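Week 6 handout: Costing a two-arm bench cell
Prepared by Réka Balogh

Budget each arm as a unit: arm, parallel gripper, wrist camera, cabling.

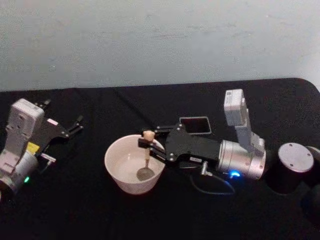

Gripper fingers are consumables and belong under operating costs. Allow $300 per set, with spares ordered in December.

Bench items (bowl, holder, cloth) go on one line — do not itemise.

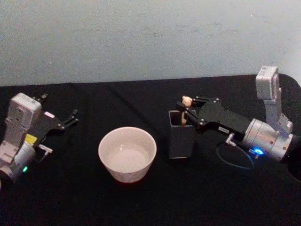
Freight from Serness is quoted at $2,173 per arm, excluding GST. Lead time is 54 days. Enter both in the planning sheet before the tutorial.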